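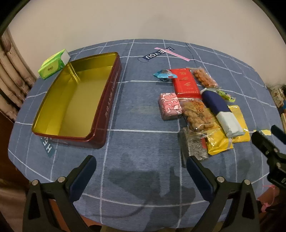
A good rule for robot work is one that two people can apply separately and get the same answer. That is our whole subject this week, and I think it's one of the most enjoyable parts of the course, even though the word "standard" makes half the room reach for their phones! Take a packing job. "Put the snacks in the tin" sounds complete until you stand over a table with an open red tin on the left and a loose cluster of wrapped food on the right. Does the strap reading "LOVE YOU" at the far side count as part of the job? Do the two clear packages of twisted dough go in flat, or any way they fit? Is the green tissue packet behind the tin allowed to move if the tin gets bumped? Every one of those questions needs an answer in writing before the first recording starts.

Where rules come from

In the reading, Purificación Rivas divides the rules on a robotics project into three layers. The outer layer is law and published safety standards. You don't get to edit those, and you should know which ones apply to your equipment before you switch anything on. The middle layer is the agreement with whoever will use the data or the machine. The inner layer is house rules, the ones your own group writes for its own tables. We are working on the inner layer today.

House rules matter more than people expect in demonstration work, where a person holds the gripper and a robot later learns from the recording. The robot gets only the recording. It never hears you say "oh, ignore that one."

Case: the Skalell packing set

Skalell collected 4,000 demonstrations of small-item packing before anyone checked whether the operators agreed on what "done" meant. They didn't. Some stopped when the last item left the gripper, some straightened the pile afterward, and a few pushed the container back to where it started. When Rajitha Talukder went through the set, 600 demonstrations had to be relabeled by hand. I love this case (painful as it must have been for her) as every single disagreement could have been settled with one sentence on a sheet of paper.

Read the case twice. On the second pass, mark each spot where you would have written a rule, and try to write it.

The house rules we use in this course

Start state. List which items are in the task and which are background. Background items may be on the table, but they are named too. If an item is on neither list, take it off before recording.

Start layout. Change the positions between demonstrations, and say how much change you want. A cluster laid out the same way every time teaches one path very well and little else. Let wrappers overlap sometimes. A bar lying across two packets is a harder pick than a bar by itself, and you want both kinds.

Opening move. Begin with the jaws open, away from the items, and in view of the camera. Hold still for a beat.

Grasping. Pick by the body of the package when you can. Crimped ends and thin film edges bend, and the grip that worked for you may not work for a robot with stiffer fingers. No scooping, no flicking, no help from the free hand.

Two grippers. If both hands are in use, the sheet says which one moves first and which one waits. The waiting gripper stays clear of the container opening. Kamrul Pathirana's group at Trilulstead adds that the waiting hand must not rest on the table, and I have taken that rule over word for word.

Shiny surfaces. Bright metal and clear film throw reflections, and those change when you move the lamp. Write down the lighting at the start of a session. If you change it, start a new session.

Contact. Brushing a background item is fine and you carry on. Moving it by more than its own width ends the demonstration. Label it "disturbed" and keep it.

End state. The task is over when every listed item is inside the container, both jaws are open, and neither is touching anything. Straightening up is a separate task with a separate sheet.

Failures. Keep them! A dropped packet picked up again is useful data as long as the label says so. What hurts is a drop that was trimmed out, leaving a package that seems to jump from one spot to another.

A note on length

Your rule sheet should fit on one side of a page. The Jomosport sheet, which Afroza Sikder has kindly let us use in class, once had 65 rules, and operators stopped reading it. The current one has 7. Compare the two versions and look hard at what was dropped. Several of the old rules were fixes for equipment the group no longer owned, and others repeated each other in different words.

Testing a rule

Give the sheet to a person who wasn't there when you wrote it. Put them at a table, say nothing, and watch. Each time they look up at you, write down where they were on the sheet. Then swap roles with a second group and have both groups label the same recordings separately. Where the labels differ, fix the sentence before you blame the person.

Sajib Jayasinghe will be in the lab to help with this part. Bring your drafts to him early, even if they're rough.

For next time

Read chapter 3 of Seneviratne, skipping the section on welding cells.

Write a one-page rule sheet for packing mixed snacks into a deep rectangular tin with two hand-held grippers. Include one rule for items that don't lie flat and one for items that lie partly under others.

Bring two printed copies, one for your partner to write on.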